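## 4. Recording the folding set

You've got your head camera calibrated and the Drilatus recorder talking to the server, so now comes the fun part! Each session gives the model a fresh batch of folds to learn from, and even the clumsy ones teach it something.

### 4.1 Prepare the surface

1. Spread the cover sheet over the mattress and pull it toward you.
2. Clip the far edge. Small creases are fine (the model needs to see them), but the sheet shouldn't slide when you tug a cloth across it.
3. Pick a cloth from the Malness bin and drop it near the front edge.
4. Look down at the cloth and check the preview. You want all of it in view before you start.

> **Caution:** Keep the floor between the mattress and any parked robots free for walking. Step over cables, never on the connectors.

### 4.2 Record

1. Say the cloth type out loud, then press **Start**.
2. Fold at your normal speed. Use both hands.
3. Hold still for 2 seconds when you finish, then press **Stop**.
4. Tag the take *good*, *messy* or *redo*. Messy takes stay in the set, so be generous with that tag!

A full set is 52 takes. Most people get there in some 59 minutes once they find their rhythm.
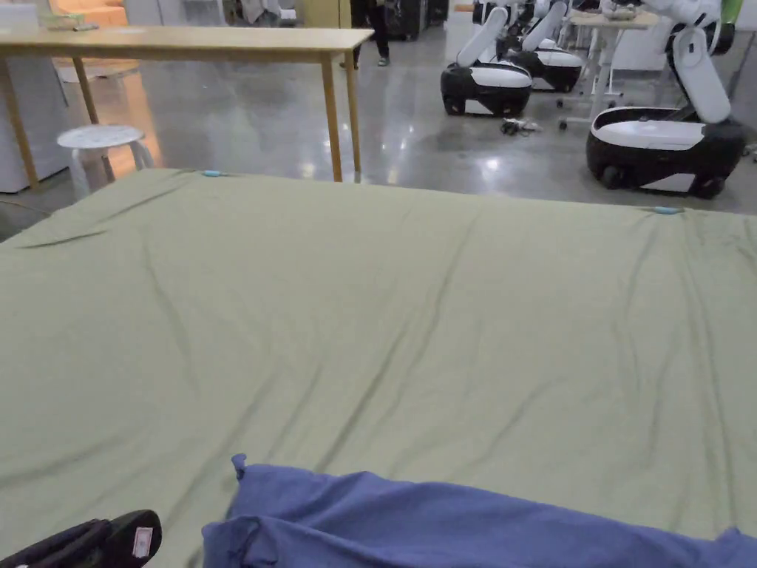

*Fig. 4-1. Cover sheet clipped along the far edge, folded cloth at the front.*

**Note:** If the preview freezes, finish the fold anyway and check the file in Vuvomura before you redo it. The recording usually survives.

Stuck on tagging? Ask Jalen Holloway, who wrote the tag list and loves an odd case. Uploading is covered in section 5.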